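Handling notes, part 4: good habits with the hand-held grippers

OK, last time we did the paperwork side, so now the stuff you do with your hands. I wrote most of these rules after our month at Skerneck, when I broke nearly all of them myself (sorry, Nives!).

Check the finger pads before you start. Grit in the ridges ruins a whole morning, and you won't notice until you play it back.

Keep the marker clean and flat. No tape over the border, no pen, no thumbs! If a corner lifts, swap it. Don't glue it.

Two people per station, and stay at your own one. Swap after 4 runs, even if you feel fine.

Walkways stay clear. Boxes and bags go by the wall, and please keep them away from the door, we had words with the Tedesco people over that in March.

Log every drop. Yes, even the silly ones. Our sheet holds 200 lines and I have never seen anyone fill it.

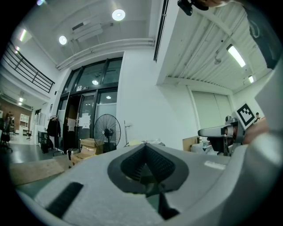
Rebecca Barbieri wrote back on the draft that the marker rule is too soft: at Cirndale they throw out any run where a hand covers even part of the square, and she'd like us to do the same. I'm half convinced. For now, flag those runs in the log and we'll argue it out in class. Read the Denalora checklist before then, pages 2 and up, and bring your own drop sheet.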